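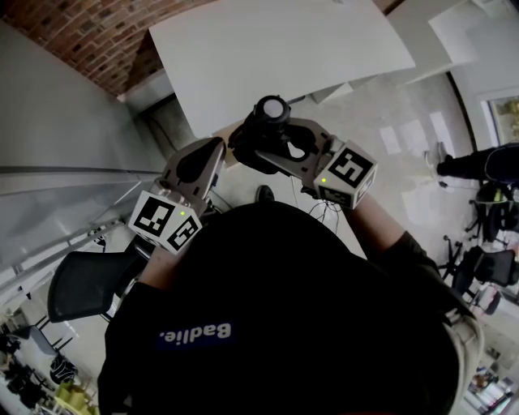
Watton, January

Board: Teaching by hand
Topic: How many examples before you trust the thing?

stanui
Okay, so we've been at this for most of the month now and I want to compare notes with anybody else collecting with the hand-held grippers. I'm Salim, I run the morning sessions for the Walus project. Two grippers, one per hand, marker cube on each, and you just do the job over and over at the big white table while everything gets logged. No arm in the room, which I love, because setup is so much faster than dragging a leader arm around.

My question is about numbers. We planned on 40 good runs per task and then train. The folding task came out fine on that (I was thrilled!). The one where you pass a cup from the left gripper to the right one did not. It grabs okay, then hangs there in the middle like it forgot what it came for. Do I just collect more, or is something off with the way I'm doing it?

pebblecrate
More. 40 is nothing for a handover. Next.

stanui
Ha, okay, but more of the same? Or more different?

kioko_e
Erasto from the Isholm side. Please don't just pile on more before you look at what you have. When we had the hanging-in-the-middle thing it was pauses. I'd stop for a moment with both grippers on the object to make sure I had it, and I did it in every single run without noticing. The policy learned the pause beautifully. It had no idea when to stop pausing, though.

Go play back a handful at full speed and watch your hands at the pass. If you can see yourself thinking, so can the model.

pebblecrate
I mean sure, but you can also cut the pauses out afterward with a script. We drop any stretch where both grippers are still. No need to recollect anything.

kioko_e
I've tried that and I don't like it. You trim the still part and now there's a jump in finger width from one step to the next, and the thing snaps shut on the object. It's fine for reaching. For contact I'd sooner redo the runs.

pebblecrate
We smooth over the cut. Never had it snap.

kioko_e
On soft stuff or hard stuff?

pebblecrate
Soft, mostly. Okay, fair. Still wouldn't throw out 40 runs over it.

stanui
Right, I played back 12 of them over lunch and wow, yes, I pause. Every time. In a couple I even give the cup a little wiggle to check it, which I have zero memory of doing. I'm kind of embarrassed and kind of delighted.

So I'm redoing the handover this afternoon. Any tricks for not pausing? If I tell myself to keep moving I go too fast and lose tracking on the right hand.

mossyledger
I hum. No joke, something slow with a steady beat, and I pass on the beat. My coworkers hate it.

On the tracking, are you turning your wrist so the cube faces your own chest? I lost half a morning to that in Marar. Loose sleeves will do it too if they slide down over your hands. I go short or I roll them up.

stanui
Short sleeves already, but the wrist thing could be it. I do tip the right one in toward me at the pass. I'll try holding the cup a bit higher.

gullwing_dana
Can I disagree with the whole thread a little? You're all trying to make the runs perfect, and our worst policy ever came from our cleanest set. Every run the same, same cup, same spot, same height, one person doing all of them. It worked great until somebody moved the cup over by a hand's width.

Keep some of the messy ones. Keep a fumble where you recover. Those are the only runs where it ever sees what to do after things go wrong.

kioko_e
I'm with you on recoveries. A pause isn't a recovery, though. I'd keep the first and bin the second.

gullwing_dana
Sure. I just see people bin both because they sit in the same "ugly" folder.

stanui
Guilty – I have that exact folder. Going to split it in two tonight.

How many people do you rotate through? It's been 2 of us so far and we're about the same height, so I guess our runs look pretty alike.

gullwing_dana
Get somebody short and get a lefty. The lefty changed more for us than doubling the set did. Also move the table now and then, or swap sides of it. Costs you nothing.

pebblecrate
Moving the table costs me a new map every time lol

stanui
Same here, the map is the slow part. But swapping sides I can do.

Update, evening. Recorded a fresh batch of handovers, cup held higher, no stopping, standing on the other side for half of them. I tried the humming (sorry, mossyledger, I only know the one song). Tracking held on the right for all but 2. It's training now and I'll post how it does, good or bad.

mossyledger
Which song

stanui
I'm not telling you that.

kioko_e
Post the bad ones too if you get any. And write down which runs were from which side of the table before you forget. I didn't, and I'm still sorting through it.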